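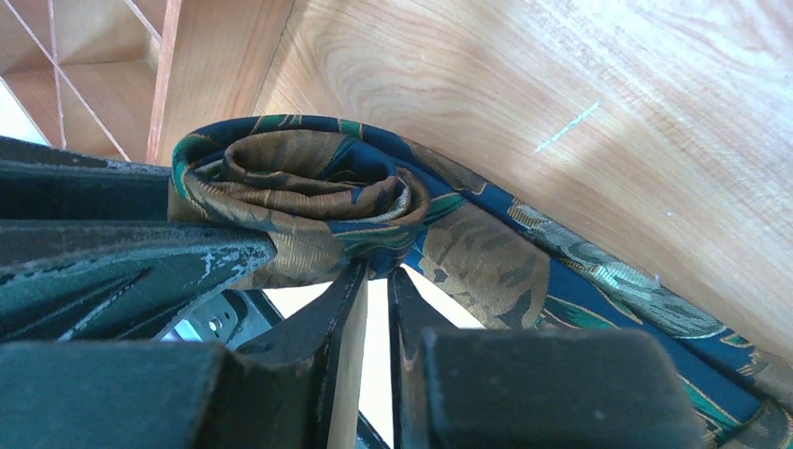 Rolling a tie or scarf is harder than it looks

Ask anyone what chore they'd hand to a machine first and it's nearly always laundry. Not the washing, we have a box for that. The bit after. Sorting, rolling, putting away, the stuff that eats a November evening and leaves you with a tidy drawer for two days at most.

So can a robot do it yet? I have spent a good part of this autumn asking, and the short version is: sort of, slowly, if you're not fussy about the finish.

Start with cloth, since cloth is where it all goes wrong. A mug is a mug whichever way up you put it. A strip of printed fabric, the sort you'd knot round your neck, has no shape of its own. Pick it up by one end and it's a line. Drop it and it's a heap. Roll it into a coil and it wants to come undone the second you ease off. A person rolls with fingertips and thumb and hardly looks. A gripper has a couple of hard fingers and has to press on the coil and keep the tail in order as well, and the moment it lets go to get a better hold, you find out how good the roll was.

Astik, a small outfit that builds software for two-armed benches, keeps a scoreboard for this sort of thing. They sent me the latest. Over 413 goes at rolling a strip and setting it down in a compartment, 114 came out neat enough that you'd leave them be. The rest were loose, or lopsided, or had to be started again. That's a bit better than one in four. Their own people call it encouraging and I think they mean it.

Time is the other problem. A decent roll takes the arms roughly 3 minutes. I timed myself at the kitchen table and was done before the kettle had got going. Fuvow, who are after hotel and uniform work, say speed doesn't bother them much becuase the machine can plod on overnight. Fair point for a hotel. Less so for a flat where you'd quite like the table back.

And the table matters more than you'd think. Nearly everything I've read about is done on a bench with walls round it, fixed arms, a basket to one side and a tray to the other. No cat. No low sun through the blinds. Nobody's half-eaten toast. Toys left lying about is as close to family life as it gets.
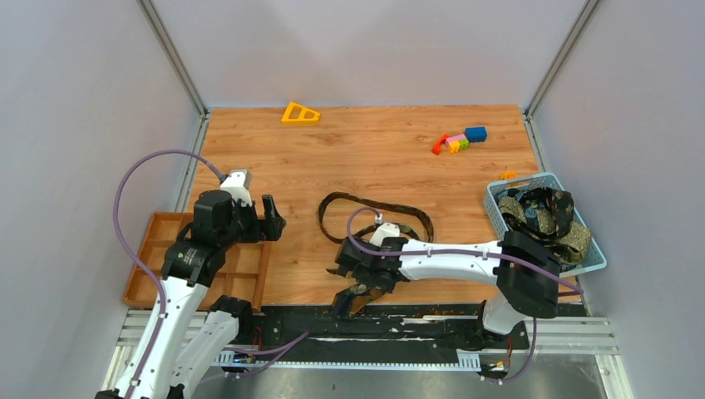 Will it fold my shirts by next Christmas?

Not in any home I'd expect to visit. A flat shirt laid out square is within reach on a good bench. A shirt out of a tangled basket, sleeves inside out, is another job altogether, and that's the one we all want doing.

The basket is where I'd put my money if I were handing it out. Rolling gets the attention, but untangling comes first. Straps are the worst. They loop round things and through things, and a pull on one end can bring half the load with it. Camouflage patterns don't help either - a camera has a rotten time working out where one piece stops and the next begins when it's all blotches of brown and olive. People have the same trouble, to be fair, but people can feel the edge.

On the shop floor it's a different story, a bit. Podwood makes drawer dividers and has been trying arms on the packing line, 40 trays a shift, all the same size, all facing the same way. Works fine. Boring as anything to watch, which is what you want. Then somebody asked for the trays to be packed with rolled samples inside and the whole thing went back to being done by hand. Cloth again.

Tiongson, the repair firm, told me the part they swap most often on arms like these is the fingers. Scuffed, chipped, worn at the tip. Nobody puts that in the brochure. If you're picturing one of these in the utility room then picture the spare parts drawer as well, and the call-out, and who pays for it.

I'm not gloomy about it. A few years back a robot grabbing a sock was news. Now two arms will have a go at a pile of mixed fabric and sometimes get somewhere with it, and the misses are getting duller, which is usually a good sign. Slips and near things mostly, where it used to be the arm flinging a towel at the wall.

But buy one? No. There's nothing on sale I'd swap for my own two hands and the radio on. If you run a laundry or a stock room with the same item coming through all day, ring round and ask for a trial on your own stuff, not their's. Bring the awkward bits. Bring the straps.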